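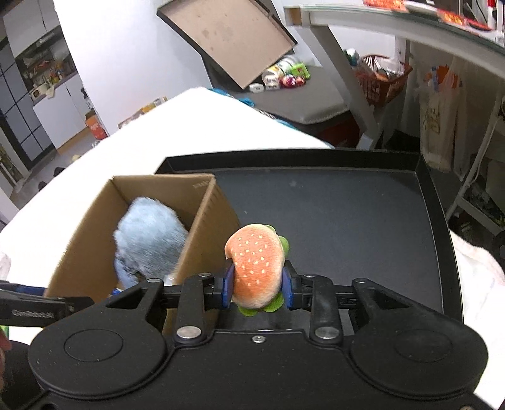 Cudemell restoration, reel 3. May, bench 2.

Started 7:40. Print came up from the cold room last night and sat in its can to warm. Perforations better than on reel 2. Edge code legible from the head through the corridor sequence, then fades out. Gilberto ran it through the cleaner once at low speed and I did the bad splices by hand. Two were cement splices somebody had later gone over with tape. Took the tape off, left the cement alone.

Scanned at 2000 lines for reference only. The full scan waits until Rutilio has the gate back together. Folder is on the Massawe drive under reel3_ref. Please don't grade from it, the blacks are crushed.

Continuity against the script: scenes 30 to 34 are all there and in order. Scene 36 is where the trouble is. The script has Treven going down to the cellar, finding the door nailed from the inside, and coming back up before we hear the knocking. In this print the knocking starts while he's still on the stairs. I first put it down to a bad reassembly, but there is no splice there. It runs straight through on one piece of stock and the track matches the picture. So either the director changed it in the cut or we have a later version than the one the censor's card describes.

Mwanahawa thinks it's the later version. She pointed out that the music cue is shorter as well, and that the Gakine dupe, bad as it is, has the long cue. I'd like to see the two side by side before I write anything in the report. For what it's worth, I think the early knocking plays better. In the long version you get almost a minute of him looking at the door, and by the time the sound comes you're waiting for it.

Sound. Optical track has a thump once per revolution for the first part of the reel. Erick says it's in the print, from the original printer, and can't be cleaned off. He can filter it but it takes the bottom off the footsteps, and the footsteps are most of what that scene has. Left it unfiltered for now. He'll try again using the Gakine track to fill in.

Color. The lantern scene has gone pink like everything else on this stock. Did a rough correction against the one surviving lobby card, which has faded too, so I don't trust it much. Ülle remembers the lantern being green in the theater. I wrote that down but haven't used it.

Gate tension: had to back it off slightly at the tail, where the shrinkage is worst. Put it back where it was afterward. If reel 4 chatters, check that first.

To do:
Line up scene 36 in both prints, picture and track.
Ask Ülle whether she still has her notes from the screening.
New leader on the tail of reel 3. The old one is brittle and smells of vinegar.
Reel 4 out of the cold room tonight.
Order more cores, we're on the last box.

Stopped 5:15. Reel 3 is back in its can, wound tail out, label on the lid.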